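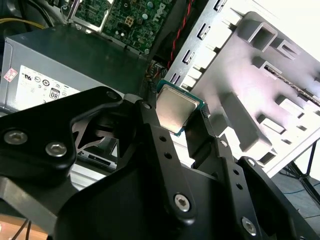 Item 14 check: processor in the fingers above the open case.

Remstead Shared Workshop
Bench cell 2, gripper and arm: inspection checklist with comments
Inspected by: Gunvor Rustad
Date: March 7, 2022
Job: PC strip and rebuild cell, Dell desktop as the work piece
Result: PASS WITH ACTIONS (see end)

Key: OK = no action. A = action needed, cell may run. S = stop, cell may not run until cleared. N/C = not checked this time.

SECTION A. POWER AND STOPPING

1. Emergency stop button latches and needs a twist to release. OK
Tested three times from the front of the bench and once from the side stool.

2. Emergency stop cuts drive power to the arm. OK
Arm brakes hold. Slight droop at the wrist when the brakes come on, same as last inspection. Measure it next time with the dial gauge.

3. Gripper keeps its hold when drive power is lost. A
Holds on a full close. On a part close at low force the fingers relax a little over several minutes. Not a hazard to people, but a processor can drop onto an open socket and bend pins. Until the hold current is sorted out, do not leave a part in the fingers and walk away.

4. Bench supply fused and labelled. OK
Label redone in larger print.

5. Work piece disconnected from the mains before the arm is enabled. OK
Mains lead removed from the case, not only switched off at the wall. Keep the lead on the hook by the door where it can be seen.

6. Cell controller earth bond. OK
Same reading as in the log.

SECTION B. GRIPPER

7. Mounting plate screws tight. OK
All hex socket screws checked with the torque driver and paint marked afterwards. One had moved by less than a quarter turn. Recheck after the next long run.

8. Finger screws tight. OK
Use the short key. The long one fouls the plate and rounds the socket.

9. Fingers straight and free of burrs. A
Burr on the inner edge of one finger, near the tip. Taken down with a fine file. Both fingers need a proper deburr off the machine, including the edges of the small holes, before they go near a bare board again.

10. Fingers meet evenly when closed empty. OK
Checked with a strip of paper at the tip. Equal drag on both sides.

11. Grip force set for the part. OK
Force value 491 in the Rolell settings page. This is a raw controller number and has no unit. The old value of 648 was left over from the drive bay jobs and must not be used for processors. It is still stored under "default". See action 3.

12. Finger travel limits set in software. OK
Open limit clears the heat spreader with room on each side. Do not widen it. With the fingers further open they can catch loose leads in the case on the way down.

13. Wrist camera secure, cable not pulled tight at full rotation. OK
Strain relief refitted with a new tie. View is clear down to the fingertips.

14. Part held squarely before descent. A
Processor sits at a tilt between the fingers. It is gripped firmly enough to carry, but a tilted part must not be lowered into a socket. For now the operator checks the wrist view before every descent and rejects the pick if the top of the heat spreader is not level with the socket. A shallow step cut into each finger should fix this. Drawing is with Gunvor, revision 2.

15. No contact with the underside of the processor. OK
Grip is on the edges only. Wipe the fingers with a lint-free cloth at the start of each session.

SECTION C. WORK AREA

16. Case open and supported so that it cannot rock. A
Case moves if the arm leans on the side metalwork. Fit two stops to the bench top. Clamps are not suitable as the sheet metal bends.

17. Loose wiring held clear of the socket. A
There are thin leads close to where the processor travels, and a twisted red and black pair that runs down towards the same spot. Tape or clip them back before the arm is enabled. This has been raised before and was ticked as done.

18. Cables on the bench clear of the arm's sweep. A
Thin black cables lie on the wooden top under the gripper. Route them along the back of the bench.

19. Floor cables. A
Blue cable runs across the floor. Cover it or move it against the wall.

20. Lighting even, no strong glare into the wrist camera. OK, with comment
Bare metal on the case is very bright under the lamp. The socket can still be made out. If picks start failing, turn the lamp before changing any camera settings.

21. Static precautions. OK
Mat and wrist strap tested. Gripper fingers bonded to the mat through the plate. Remove the strap before entering the arm's sweep, put it back on before touching the board.

22. Guard panel in place on the open side. N/C
Panel was away being drilled. Cell was run at reduced speed with one person at the stop button. Normal speed is not allowed until the panel is back.

SECTION D. SOFTWARE AND RECORDS

23. Correct program loaded. OK
Program 916, read only. Test edits go in a copy.

24. Speed limit active in teach mode. OK

25. Collision threshold tested. OK
Foam block test, arm stopped on contact in both directions. Test at the side of the case, never above the board.

26. Restart after stop needs a deliberate action. OK
Releasing the button does not restart motion. The reset key has to be pressed as well.

27. Logbook filled in for each run. A
Four runs have no name against them. The Kırmızıgül sheets have a column for initials. Use it.

28. Spares on the shelf. OK
Two finger blanks, one set of hex screws, Lelon capacitors for the controller board in the small drawer.

ACTIONS

1. Set hold current so a part close does not relax. Retest item 3 with a dummy part for half an hour.
2. Remove and deburr both fingers. Cut the step to revision 2 at the same time.
3. Delete the stored default force value or overwrite it with the processor value.
4. Fit bench stops for the case.
5. Clip back the case wiring. Photograph before enabling.
6. Reroute bench cables, deal with the floor cable.
7. Refit guard panel and complete item 22.

Actions 5 and 6 to be cleared before the next run. Actions 1 to 4 before any processor is lowered into a socket under program control. Action 7 before normal speed.

Next full inspection: May, or sooner if the fingers are changed.

Signed: G. Rustad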